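News > Business > Workplace

Toy block maker moves evening sorting work to robots, retrains packers

ILLSIDE – Brakeck, which makes and refurbishes building block sets for schools and day care centers, has started handing part of its sorting work to two-armed robots. The change affects the packers who until this spring did all of it by hand, and the company says none of them will lose their job over it.

The work is simple to explain and tiring to do. Used blocks come back from schools mixed together, and they have to be separated by shape and color before they can be checked and boxed again. Brakeck handles 4000 returned blocks on a normal day. Packers used to stand at the tables for most of a shift, and complaints about sore wrists and shoulders went up every year. 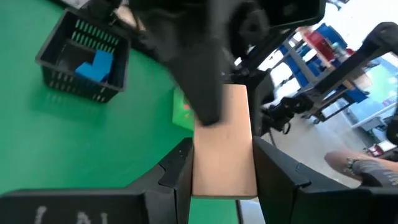

Under the new setup, each packer is being trained to run a station. That means setting out the blocks, starting the job, stepping in when the arms stall, and showing the system how to handle a shape it has not dealt with before. The training takes 10 shifts. People who finish it move up one pay grade.

Bontu Degefa, who leads the packing crew, was in the first group to go through it. She said the hardest part was learning to wait.

"You see a block lying crooked and your hand just goes out to fix it," Degefa said. "You have to let the arm try first. If you keep helping, you never find out what it can't do."

She said her shoulders feel better than they have in a long time, but that some of her coworkers miss talking across the table. With a station each, they are farther apart and spend more of the shift watching.

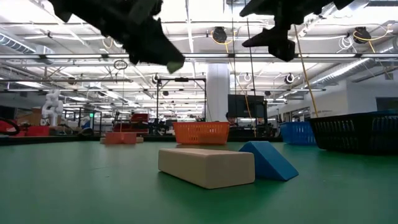 Trials are being run in a shared workshop in Illside, and the packers travel there in small groups. The tables are kept close to what the crew is used to, so that what they learn carries over to the plant. Blocks go out on a green tabletop with slotted plastic baskets in orange, blue and black toward the back and side, and the two grippers come down from overhead. Degefa asked for the baskets to stay where a person can still reach them, and the engineers agreed.

The robots are slower than an experienced packer. In the most recent full shift the station handled 636 blocks, and 73 of those needed a person to step in. Triangular pieces remain the main trouble – they tend to slide when they are gripped on the slope. Long bars are easier.

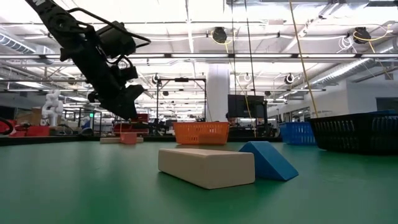
Skakska, the company that supplies the software, expects the number of stops to come down as more packers record corrections. It has two people on site during trials. Brakeck has not said what it is paying for the system.

The packers' union, which signed an agreement with the company before the trials began, is watching the pace of work closely. The agreement says one person may look after no more than two stations at a time, and that records of how often someone steps in cannot be used to rate that person. It also keeps final inspection as hand work. A packer who does not want to run a station can stay in inspection or boxing at the same pay as now.

Staff on the evening shift will be the first to work with the robots at the plant, in part of the old Moges building next to the loading dock. That shift has been the hardest to fill. Start time moves from 4 p.m. to 3 p.m., a change Degefa said was popular with most of the crew and a problem for those with children to pick up from school.

The agreement comes up for review in May.

Related stories
Moges building gets new roof ahead of reopening
Illside bus line adds a late run for shift workers
School supply makers report slow start to the year
Night classes in machine repair open for sign-up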